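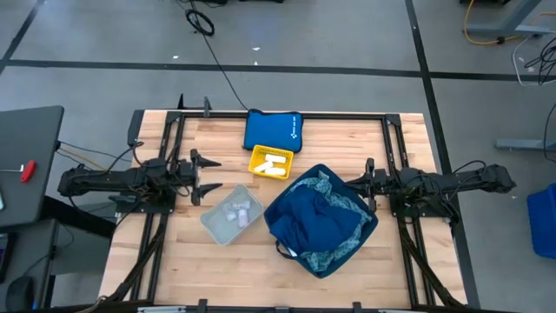
How long does it take a student to get a first task working? In the Lomari robotics club, most pairs need 6 weeks, and the two-arm tasks take longer.

The club meets at 4 p.m. and runs until the building closes. We spoke with the teacher who started it and with a junior in her second year.

"They all want to write code on the first day," the teacher said. "I have them drive the arms by hand first. You learn what the gripper can't reach."

This term's project is called Busetti, and it is a sorting and tidying job for two arms. Clothes in a soft basket are the part students complain about.

"A box stays a box," the junior said. "A shirt is different every time you let go of it. We did 120 runs on cloth before I trusted our numbers – and then we changed the grip and started over."

Her team has logged 848 runs since July. Each one gets a line in a shared sheet, with the reason for any failure.

Cables are the other complaint. "If a wire can snag, it will snag during a demo," she said.

The club will take Busetti to the Prenari meet in March, where each team gets 2 attempts. The teacher has not picked the drivers yet. "I'll look at the sheet first," he said.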